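How Does Dirt Get Into Your Clothes? (and how does soap get it out)

By Modupe Akinola, for the Widomdale Kids Science Page 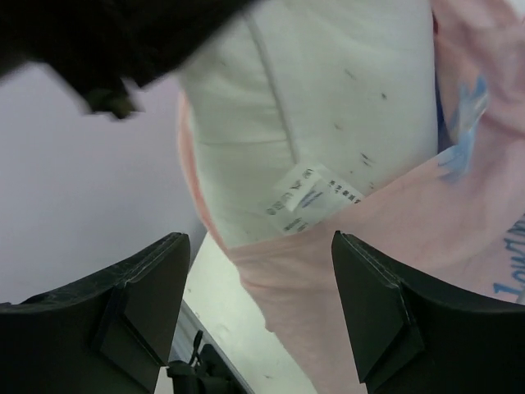 OK so. You wore a clean shirt to school. You came home with a not clean shirt. Where did the dirt come from, and why won't it just fall off when you shake it?

Let's go fast, there's a lot.

What is cloth made of?

Threads. Tons of threads. Cotton thread is made from fluffy stuff that grows on a plant. Wool is from sheep. Polyester is made in a factory, from the same family of stuff as plastic bottles.

Get a magnifying glass and look at your sleeve. Go on, I'll wait. See how the threads go over and under each other, or make little loops? Lots of tiny gaps. Tiny gaps are great for letting air through so you don't get sweaty. Also great for trapping dirt. Sorry.

And each thread is made of even smaller hairs called fibers, all twisted up together. More gaps! A speck of dust gets in there and it's like a pea lost in a haystack.

Three kinds of dirt

Dry dirt. Dust, sand, dried mud. Mostly just sits in the gaps. Some of it you can brush off.

Greasy dirt. Butter, pizza, bike oil, and the oil your own skin makes (everybody's skin makes it, all day long). Grease sticks to the thread and then dust sticks to the grease. That's why collars and cuffs get grimy first. They rub on you the most.

Color dirt. Grape juice, grass, berries, ink. These are the tricky ones. The color can soak right into the fiber and hang on. Real dye does the same thing, except somebody did that on purpose.

Why doesn't water do the whole job?

Water is good at some things. Sugar, salt, a lot of juice if you're quick. But try this. Put a spoon of cooking oil in a glass of water and stir like mad. Wait a minute. The oil goes back up to the top!

Oil and water don't mix. So if you have grease on your shirt the water sort of slides on by and leaves it there.

Soap to the rescue

Soap is made of very very small pieces called molecules. Way too small to see, even with your magnifying glass. Each soap molecule has a head and a tail.

The head likes water.
The tail can't stand water but loves grease.

So the tails all poke into the grease, and the heads stick out into the water. Pretty soon there's a ball of soap all around a tiny blob of grease, tails in, heads out. Scientists call it a micelle. Say it "my-SELL." The water can grab the heads and carry the whole ball off, grease and all. Down the drain.

Then why does the washer have to slosh around? Because the soap needs help getting into the gaps. Bending and rubbing the cloth knocks the dirt loose. People used to do this with rocks at the river, or a bumpy washboard, and in lots of places people still wash by hand. Same idea.

TRY IT: The Great Stain Race

My neighbor Chukwuemeka Lawal did this with his class at Ollton School and it worked great, so I stole it. Ask a grown-up first.

You need:
an old white cotton rag, cut in squares
ketchup, mud, cooking oil, grape juice
three bowls
dish soap
a spoon

Put a dab of each mess on every square. Let them sit for 19 minutes (or 20, fine). One bowl gets cold water, one gets warm water, and one gets warm water and a squirt of dish soap. Drop a square in each. Stir every bowl the same amount, thats important or the race isn't fair.

Take them out, rinse, and lay them flat to dry. Before you look too hard, guess. Which stain will be the worst? Write it down. Then check.

Keep one dirty square out of the water the whole time. That one is called the control. It's how you know what changed.

Do it again with stains that sat overnight. Any difference?

What about the label?

Most clothes have a little tag inside with washing pictures on it. A tub with wavy water means you can wash it. A hand in the tub means wash it gently by hand. A triangle is about bleach, and a triangle with an X over it means no bleach. A square with a circle in it is the dryer. A thing that looks like an iron is, yep, the iron. Dots mean heat, and more dots means hotter.

Find a tag at home and see if you can read it without help. Wool ones are usualy the pickiest. Wool fibers have tiny scales on them, and if you wash them hot and rub them a lot the scales lock together. Then your sweater fits the cat.

Quick words

Fiber: a very thin hair that gets twisted into thread
Molecule: a tiny piece of stuff, much too small to see
Micelle: a ball of soap with grease in the middle
Stain: color or grease that holds onto the cloth

Next time: why do socks get static in December? Bring a balloon.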